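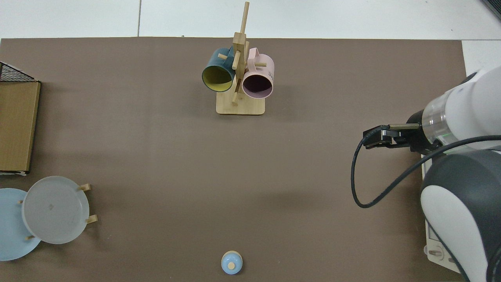
Will the chairs at Fitville be finished within the grant?
They will, provided the last batch of fabric costs what Dudico quoted and we don't find any more surprises under the seats.

Progress report to the Mondal Fund, 07/03/2020
Furniture repair and recovering, Fitville day centre

The short version is that the dining chairs are nearly done, the lounge armchairs are half done, and the settee is in pieces on a bench and likely to stay there for a while.

Dining chairs. All stripped, reglued and clamped, and all but 6 recovered in the green vinyl. You will remember that the members were asked to choose the colour and voted firmly for the green, after which several of them told us they had wanted the blue. We have kept the voting slips. The joints were worse than our survey suggested, mainly on the back legs, where somebody in the past had made repairs with long screws and great confidence. Drilling those out took longer than the upholstery did.

Lounge armchairs. The frames are beech and sound. The webbing was not. We have replaced it throughout and gone for a firmer foam than the original, as people were having trouble getting up again. Fergal Mac Giolla is doing the sewing and has asked me to record that piped edges were not his idea. They do look smart.
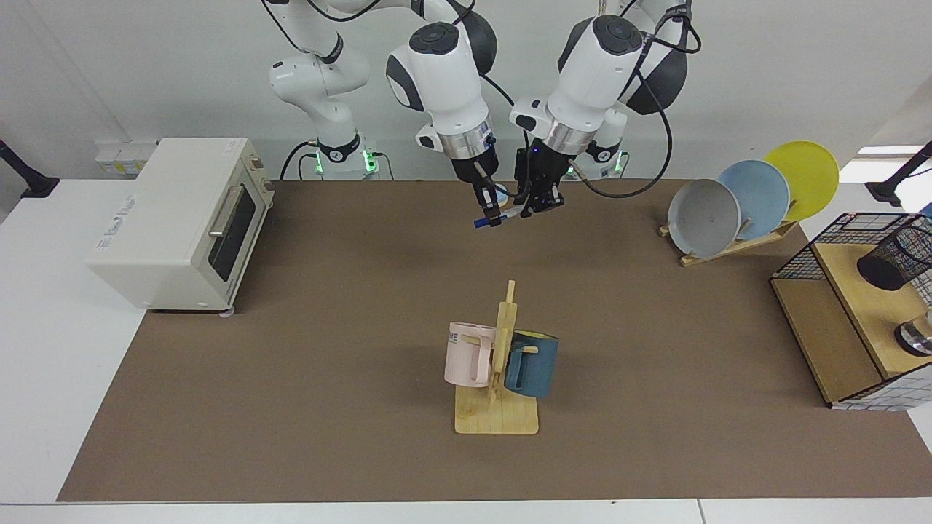 The settee needs a longer explanation. It was listed in our application as "recover, minor repair", a phrase I wrote myself and would now like back. Once the old cover came off we found a split front rail and two broken springs, plus a teaspoon, a quantity of toffee papers and one hearing aid battery. The rail has to be made new. Sunee Duangkaew has drawn it up and we have the timber, but it will wait until the armchairs have gone back, as the centre needs seats more than it needs our full attention on one of them.

Money. We have spent £1838 to date on materials and van hire. With the outstanding fabric and the timber for the rail, we expect to finish at £2067, which is inside the award but not by enough to get anyone excited. Zurkel, who supplied the first lot of foam, sent the wrong density and took it back without charge, after a correspondence I won't attach unless you ask for it.

Fire safety labels. Your last letter asked about these. Every recovered piece gets a new permanent label, and the supplier's certificates for the foam and covers are in the folder at the workshop. The old labels on the dining chairs had mostly been picked off by bored diners, so the new ones go further underneath.

Still to do before the end of March:
Return the remaining dining chairs and collect the last armchairs on the same van trip.
Fit new glides to everything, the old ones having scored the centre's floor.
Make and fit the settee rail, then springs, webbing and cover.
Send you the receipts, in order this time.

One request. We have almost a full roll of the green vinyl offcuts left and the centre would like its piano stool done to match. It wasn't in the application. It would cost us an afternoon and some staples, and I'd be glad of a yes by email before Fergal starts on it anyway.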